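Talk notes: Can a machine tidy a bedroom yet?
Tuva Öberg, 14 Nov 2020, afternoon session

Start with a show of hands. Who owns a robot vacuum? Who still picks things up off the floor before running it? Let them laugh, then move on. The vacuum is the one home robot that sold, and it sold because the floor is flat and the job is the same every day.

Main point, say it early: shop-floor work and housework look alike on video and are very different jobs. At the Hassanpour plant the Mitix arm moves parts from one tray to another. The trays are bolted down. It did 3152 picks in the week I visited and dropped 5. Good numbers. Nobody there would let it near a sock drawer.

Now the home side. Putting things away takes four skills: find the object, hold it, know where it goes, and deal with whatever is in the way. Pause on the last one. Drawers are the hard part. A drawer has to be opened far enough, and the arm has to stay clear of it while it carries something past the front.
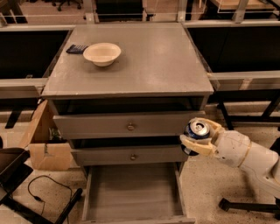
Ha-rang Koo thinks I am too gloomy about drawers. As Koo put it to me in May, a drawer only slides one way, so it is easier than a door, and the real trouble is knowing what people want kept in it.

I agree with half of that. Give the argument its due, then come back to grip. A soda can is a fair test object. It is smooth, it dents, and a full one weighs far more than an empty one. A grip that suits one may crush the other or let it slip.

Figures slide. The Listden trial ran 563 put-away tasks with furniture the software had never met. Roughly 80 percent ended with the object in the right place. Say clearly that a person reset the room between tasks. Also say that a person doing the same work would be faster by a wide margin. Don't read out the table.

Cost: skip if short of time. Tokenano has a price for the arm only. Installation and service are extra, and they would not give me a figure for either.

My answer to the title: on the shop floor, yes, for fixed jobs. At home, one task at a time, with somebody nearby to help.

Leave ten minutes for questions. Someone will ask about laundry. Folding is a separate talk, and the handout has a reading list.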